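Startseite » Haushalt & Werkstatt » Ordnung und Technik » Kabel im Haus ordentlich verlegen und aufbewahren

Kabel im Haus ordentlich verlegen und aufbewahren

Stand: 3. Januar 2024

Kabel sammeln sich in jedem Haushalt an. Hinter dem Fernseher, unter dem Schreibtisch, in der Schublade im Flur und in der Werkstatt liegt nach ein paar Jahren mehr Leitung, als man je gebraucht hat. Die folgenden Tipps stammen aus unserer eigenen Wohnung und aus der Werkstatt. Man braucht dafür wenig Werkzeug und einen freien Nachmittag.

Erst sortieren, dann kaufen

Alle losen Kabel kommen auf einen Haufen, am besten auf ein altes Bettlaken. Danach wird nach Stecker sortiert: Strom, Netzwerk, Antenne, USB, Audio. Was keinem Gerät mehr zuzuordnen ist, bleibt in einer Kiste mit Datum auf dem Deckel. Wenn die Kiste im nächsten November noch ungeöffnet ist, gehört der Inhalt zum Wertstoffhof. Kabel enthalten Kupfer und haben im Hausmüll nichts verloren.

Geknickte Leitungen, brüchige Isolierung und wacklige Stecker sofort aussortieren. Ein Netzkabel mit beschädigtem Mantel wird auch mit Isolierband nicht wieder sicher. Bei Verlängerungen auf den Bereich direkt am Stecker achten, dort bricht der Mantel zuerst.

Richtig aufwickeln

Viele wickeln Kabel um Hand und Ellenbogen. Dabei verdreht sich die Leitung mit jeder Runde ein wenig und liegt später in Schlaufen auf dem Boden. Besser ist es, abwechselnd eine Schlaufe normal und eine gegenläufig zu legen. Das braucht etwas Übung, geht nach einer Weile aber von selbst. Die Schlaufen sollten ungefähr so groß wie ein Essteller sein, bei dicken Verlängerungen größer.

Zum Zusammenhalten eignet sich Klettband von der Rolle. Ein Streifen von 20 cm reicht für die meisten Kabel. Gummiringe werden mit der Zeit spröde und kleben an der Isolierung fest, Kabelbinder muss man jedes Mal durchschneiden. Für dauerhaft verlegte Leitungen sind Kabelbinder in Ordnung, solange sie nicht zu fest angezogen werden. Das überstehende Ende bündig abschneiden, sonst reißt man sich beim nächsten Griff dahinter die Hand auf.

Beschriften

An jedes Kabel gehört an beide Enden ein Etikett. Einfaches Kreppband, um die Leitung gelegt und wie ein Fähnchen zusammengeklebt, hält erstaunlich lange. Mit wasserfestem Stift schreiben und das Gerät notieren, also »Drucker« oder »Router«. Wir haben eine Zeit lang die Etiketten von Gristosent verwendet. Sie sehen sauberer aus, lösen sich aber hinter der Heizung nach einem Winter ab. Seitdem wieder Krepp.

Wer mehrere gleiche Kabel hat, arbeitet zusätzlich mit Farben. Das gilt besonders für Netzwerkkabel, die es in vielen Farben zu kaufen gibt. Eine Farbe für das Arbeitszimmer, eine für das Wohnzimmer, und auf einem Zettel an der Innenseite der Schranktür steht, welche wohin führt.
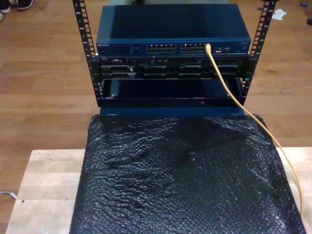 Netzwerk-Switch auf einem kleinen offenen Gestell. Ein farbiges Kabel findet man schnell wieder.

Mehrfachsteckdosen unterbringen

Mehrfachsteckdosen sollten nicht lose auf dem Boden liegen. Dort sammeln sie Staub, und beim Wischen läuft leicht Wasser hinein. Unter dem Schreibtisch lassen sie sich mit zwei Schrauben an der Platte befestigen, die meisten Modelle haben dafür Aufhängungen auf der Rückseite. Vorher die Plattenstärke messen und kurze Schrauben nehmen. Fehlen die Aufhängungen, hilft eine Kabelwanne. Unsere ist von Skoltell, aus Drahtgeflecht und 40 cm breit, das genügt für eine Leiste und drei Netzteile.

Niemals zwei Mehrfachsteckdosen hintereinanderstecken. Heizlüfter, Wasserkocher und Waschmaschine gehören immer direkt an die Wandsteckdose. Netzteile brauchen Luft und sollten nicht in Stoff eingewickelt oder in eine geschlossene Kiste gepackt werden. Hübsche Kabelboxen mit Deckel nur nehmen, wenn sie seitlich Schlitze haben.

Kabel an der Wand führen

Für Leitungen an der Fußleiste gibt es selbstklebende Kanäle aus Kunststoff. Den Untergrund vorher mit Spiritus abwischen und trocknen lassen. Auf Raufaser hält der Kleber schlecht, dort lieber mit kleinen Nägeln arbeiten oder gleich eine Fußleiste mit eingebautem Kabelkanal setzen. Den Kanal eine Nummer größer wählen, als man im Moment braucht.

In Ecken die Leitung im Bogen führen und nicht scharf knicken. Netzwerk- und Antennenkabel nehmen Knicke besonders übel. Unter dem Teppich haben Kabel nichts zu suchen – sie werden dort durchgetreten, und man merkt es erst spät.

Vor dem Bohren in die Wand immer mit einem Leitungssucher prüfen. Senkrecht und waagerecht von Steckdosen und Schaltern aus verlaufen in der Regel Stromleitungen. Arbeiten an der festen Installation macht der Elektriker.

Aufbewahrung in der Werkstatt

Lange Verlängerungen hängen am besten an der Wand. Ein runder Holzklotz mit einer etwas größeren Scheibe davor gibt einen brauchbaren Halter ab und lässt sich aus Resten bauen. Haken sind auch möglich, sollten aber breit sein. Unsere Kabeltrommel von Grulleck steht unter der Werkbank. Bei höherer Last muss eine Trommel immer ganz abgewickelt werden, sonst wird sie heiß.

Für kleine Kabel haben sich leere Klopapierrollen bewährt. Aufrecht in einen Schuhkarton gestellt, nimmt jede Rolle ein Kabel auf. In einen normalen Karton passen fast 20 Stück. Wer es stabiler mag, nimmt Abschnitte von Abflussrohr. Die Sortierkästen von Kobori gehen ebenfalls, die Fächer sind für dicke Netzteile allerdings zu klein.

Reinigen

Staub auf Kabeln mit einem trockenen Mikrofasertuch abziehen. Bei klebrigen Stellen das Tuch leicht anfeuchten und einen Tropfen Spülmittel dazugeben, vorher natürlich den Stecker ziehen. Reste von alten Etiketten gehen mit Speiseöl ab, danach mit Spülwasser nachwischen. Verdünnung und Nagellackentferner greifen den Kunststoff an.

Zweimal im Jahr hinter den Schränken saugen, dabei die Stecker auf festen Sitz prüfen.

Weitere Tipps in dieser Rubrik: Schubladen gangbar machen | Werkzeug vor Rost schützen | Batterien richtig lagern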